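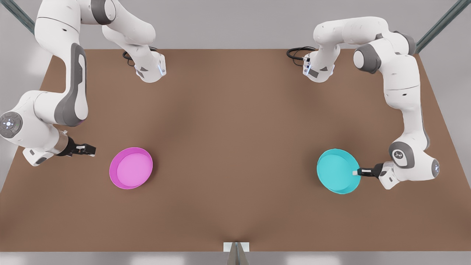 Robotics Open Day: Frequently Asked Questions

The Fairweather Robotics Centre opens its simulation and teaching laboratories to the public each July. The answers below cover the questions most often received by the front office. Schools attending as a group should also read the separate excursion notes.

When does the program run?
Doors open at 10 am and the final demonstration begins at 3.15 pm. Each demonstration lasts 20 minutes, with a short interval between sessions.

Is there a charge?
Entry is free. Tickets are required for the Clidlow Theatre, which seats 250, and may be reserved through the Centre's website or collected from the foyer desk on the day. Unclaimed seats are released 5 minutes before each session.

What will be demonstrated in the theatre?
The main session presents two-armed handling in simulation. A pair of robot arms is set up at a shared table with two shallow bowls, one pink and one cyan. Presenters explain how a task is described to the system, how each arm is brought to its bowl, and what is recorded along the way. The session is run on Zirnex, the Centre's in-house simulation software, and shown on the theatre screen.

Will visitors see physical robots?
Not in the theatre. The demonstration there is entirely computer-rendered. Physical equipment may be viewed from the gallery of the Flanari Workshop on Level 1, although the machines will not be operating while the public is present.

Why does the Centre work in simulation?
A simulated table can be returned to its starting arrangement at once, and the same task may be repeated many times with small changes to the position of a bowl or the approach of an arm. The bowl task shown at this year's open day has been run 1113 times by staff and students. Results are reviewed before any work proceeds to the workshop.

What do the different views on the screen show?
Presenters switch between a wide view of the table, taking in both arms, and a close view looking down past the fingers of one gripper. The close view is useful for judging alignment – a small error in the angle of approach is much easier to see there.

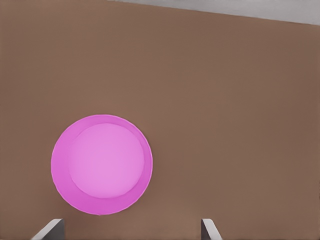 Close view in simulation: the pink bowl, with the gripper fingers open.

May visitors try the controls?
Yes. Four workstations in the foyer offer a simplified version of the bowl task. Children under 12 must be accompanied by an adult.

Is the venue accessible?
There is step-free entry from the eastern car park, and a lift serves all levels. Hearing loops are installed in the theatre. Requests for Auslan interpreting should be lodged with the front office at least a fortnight ahead.

Is photography permitted?
Personal photography is welcome in the foyer and theatre. Flash and tripods are not permitted, and no photographs may be taken from the workshop gallery.

Where may visitors park?
Parking is available in the eastern car park at no cost. Coaches should use the set-down bay at the main entrance – drivers must remain with their vehicles.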